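Jeline Desk Pad and Refill Set: Eight Months In

I bought the Jeline because my handwriting had reached the point where my own shopping lists were sending me home with the wrong things. "Leeks" became "locks." I own a very nice padlock now.

The set is a writing pad and a box of refill paper, sold for people who want to write by hand again and suspect they have forgotten how. It costs more than paper should. The pad itself is a firm board with a clip across the top, and the refill box holds 200 sheets, ruled on one side and blank on the other. There is also a leaflet about mindfulness, which I used to level the table.

Let me start with the paper, as the paper is most of what you're paying for. It's good. Ink sits where you put it, and I could write on both sides without the first page haunting the second. I tried ballpoint, gel and an elderly fountain pen that leaks on principle. Only the fountain pen bled through, and it would bleed through a door.

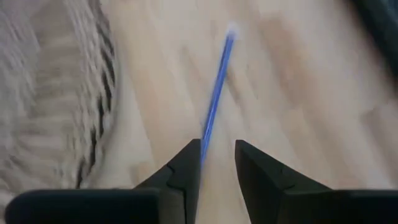 The ruling is a little wide for me. I write small, or I did before all this, and the lines encourage a kind of big loopy script that makes a note to the plumber look like a love letter. Plesanby makes a narrower pad that I used to like, but the sheets tear if you look at them with any firmness, and the glue along the top gives up by October.

The clip is where Jeline and I fell out. It is strong. It is so strong that it leaves a dent in the top dozen sheets, and opening it with one hand is a job for someone with different thumbs. After a couple of months it loosened to the point of being pleasant. I would have preferred to buy it pleasant.

My neighbor Bülent Dursun borrowed the pad for a weekend to write a speech for his daughter's wedding. He gave it back with 11 sheets gone and a coffee ring on the board, and told me the paper was too nice for crossing out. I see his point. I wrote a complaint to the water company on it and it came out far politer than I meant.

Refills are the real catch. Jeline sells them only from its own site, and shipping costs nearly as much as the paper. I tried the Ağca sheets, which are cheaper and fit under the clip fine, but they're slick, and my left-handed sister smeared a whole page of directions to her house. We found it anyway.

Has my handwriting improved? My lists are readable. The rest of the family says it has gone from "doctor" to "nurse in a hurry," and I'll take that.

Good: the paper, the firm board, no wobble on your knee.
Bad: the clip when new, the wide lines, the price of refills.

Four stars. I'd take half of one back for the leaflet, but the table has been steady ever since.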